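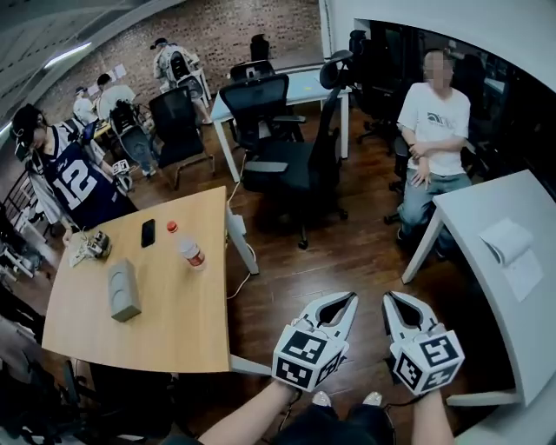

Tables, Chairs and Cables: Tips for a Shared Workroom

Updated September 12, 2023

A room with a few tables, a mix of chairs and a wooden floor can serve as an office in the morning and a workshop after lunch. It also collects clutter faster than a room with one owner. The tips on this page come from setting up and looking after rooms of that sort, first in a house and later in a rented unit in Zetness. Most of them cost nothing. Start with the tables, do the cables next, and leave the floor until last.

Clearing a table

Take everything off. Put it on another table or on a sheet on the floor, and wipe the bare top before anything goes back. People who tidy around objects end up with the same objects in the same places and a ring of dust between them.

Put things back in order of use. What you use every day goes near the front, within reach of the chair. What you use once a week goes on a shelf. Anything you can't name goes in a box with the date written on it. If the box is still taped shut in June, empty it.

Keep one corner for small electronics and their wires. A shallow tray works well. Any tray will do as long as the rim is high enough to stop a plug from sliding off. Loose paper should live somewhere else, in a folder or a letter rack, so that it doesn't get dragged along when somebody pulls a wire.

Phones get set down wherever there is room. Pick a spot well in from the edge and make it the phone spot. A small square of felt is enough to mark it. Face up or face down makes little difference on felt, but on a bare top with grit on it the side facing down will scratch.

Bottles and drinks

A bottle on a table should have its cap screwed on all the way and should be standing up. A round bottle on its side will roll if the table has any slope at all, and most tables do. Test yours with a marble. If it rolls, turn the leveling feet on the low side until it stays put, or glue a thin cork pad under the leg.

Open cups don't belong on a table with anything plugged in. We put a small stand by the wall for drinks and stopped mopping up coffee within a week. A plastic crate turned upside down would do the same job.

If something does spill near electrical equipment:

Switch off at the wall first, with dry hands. If you can't reach the switch without touching anything wet, turn off the circuit at the panel.
Lift paper and books away.
Blot with a towel. Wiping pushes the liquid outward.
Leave anything that got wet unplugged, and have it checked if liquid got inside.
Dry the underside of the table edge, where drips hang.

Cleaning light wood tops

Pale wood shows pen marks and cup rings more than dark wood does, but it hides dust better, so it tends to get cleaned less often than it needs. Once a week, go over it with a damp cloth and a drop of dish soap, then a second cloth with plain water, then a dry one. Wring the first two out hard. Water standing on a seam will raise it sooner or later.

For ink, try a white eraser first. If that doesn't shift it, a little rubbing alcohol on a cotton swab usually will, but test the underside of the table before you touch the top. Some finishes go cloudy. Sticky patches left by tape come off with cooking oil left on for ten minutes and then washed away with soap.

We tried Clovitz wood soap for a season and it was fine, with a faint smell of pine. Dish soap did as well and was already under the sink.

White tables and white legs

White desktops collect gray smudges along the front edge where forearms rest. A melamine sponge takes them off. Press lightly and go over the area with a wet cloth afterward, as the sponge is a mild abrasive and will dull a glossy finish if you lean on it.

Painted metal legs get scuffed by shoes and chair bases. Wash them with warm soapy water before deciding that the paint is damaged. Half of what looks like chipping is rubber. Real chips can be filled with appliance touch-up paint, two thin coats, the second one the next day.

Check the bolts at the top of each leg twice a year. A table that wobbles has usually got one loose bolt, and tightening it takes less time than folding up cardboard to go under the foot. Tighten with all the feet on the floor and nobody leaning on the top.

Cables off the table edge

A cable that hangs straight from the side of a table to the floor will be caught by a foot or a chair sooner or later. When it goes, it takes whatever it is plugged into along with it. Run it down a leg.

What you need: hook-and-loop ties, a few adhesive clips, and a damp cloth to clean the leg before the clips go on. Zip ties hold just as well but have to be cut off every time something changes, and in a shared room something always changes.

Start at the device. Leave a loop of slack behind it, big enough to pick the device up and turn it around. Put the first clip under the tabletop, close to the nearest leg, then tie the cable to the leg near the top, in the middle and a hand's width above the floor. Choose the leg nearest the wall outlet, even if that makes the run under the table longer.

Don't pull anything tight. A cable under tension at the plug will work loose, and the wire breaks inside the jacket where you can't see it.

For the stretch along the floor, a low rubber cable cover is worth buying if people have to cross it. Ours is a Vovmont, gray, sold by the 2-yard length. It curls at the ends for the first few days, so put something heavy on them. Never run a power cord under a rug.

Label both ends. Masking tape and a marker are good enough. Write what the cable belongs to and leave out the type of plug, which anyone can see.

Chairs

Work out how many chairs the room needs on a normal day and store the others somewhere else. Spare chairs drift into the walkway and stay there.

Mesh backs hold dust in the weave. Vacuum them from behind with the brush attachment, then from the front. Greasy spots along the top come out with a soft toothbrush and soapy water. Let the mesh dry before anyone leans on it in a white shirt, as the dirt you loosened will print straight onto the cloth.

Casters fill with hair and thread. Turn the chair over, pull the casters straight out (most are only pushed in), and cut along the axle with a seam ripper. Wipe the wheel, spin it and push it back until it clicks. If the tread is hard plastic and the floor is wood, replace the set with soft polyurethane ones. A hardware store such as Zeman will usually have the standard stem size, but take an old one along to compare.

High-backed chairs and headrests are comfortable for long sitting but hard to see past. Keep them off the corner by the door, or turn them so the back runs along the wall. At the end of the day every chair gets pushed under a table. A chair that doesn't fit under its table is too tall, or the armrests are. Lower them.

Doorways and walkways

Stand in the doorway and look at the floor between you and the farthest table. You should be able to walk it carrying a box that hides your feet. If you can't, move the chair nearest the door first and try again. In our room that one change fixed it.

Leave enough room behind a seated person for someone to pass without turning sideways. With two tables facing each other, open the gap on the side people really walk on and close up the other.

If anyone is going to be standing and working with both hands full, clear the floor for a full arm's length all around, bags included. Shoes should be tied. Bags go on hooks or under a table on the wall side.

Wooden floors

Sweep before you mop, every time. Grit under a wet mop scratches like sandpaper.

Use a flat microfiber mop, barely damp, and go with the boards. Change the pad when it turns gray. The room we look after needs two pads in winter and one in summer. Skip vinegar, which dulls many finishes over the years, and skip steam altogether.

Put felt pads under the feet of every table. The nail-on type lasts longer on wooden legs, and metal legs need the stick-on kind or a slip-over cap. We bought a bag of 16 and used the lot in an afternoon. Pads pick up grit too, so brush them off when you have the table tipped over for any other reason.

Small scratches can be blended with a wax stick one shade lighter than the boards. Dark wax on a pale floor looks like a crack.

Manuals and booklets

Printed instructions left open on a desk get used as coasters. When you've finished with one, close it and put it in a magazine file with the others, spine out. Write the month you bought the thing on the cover. If a page is needed every day, copy it, slip it into a plastic sleeve and tape the sleeve to the wall above the desk at eye level.

Throw out manuals for things you no longer own. Do this once a year, on the same day as the dated boxes.

The end-of-day round

Bottles and cups out.
Phones and chargers off the tables.
Tools back in their tray.
Trailing cables looped and tied.
Chairs in.
Quick sweep from the far wall to the door.
Lights.

Tape the list beside the switch, where the last person out will see it.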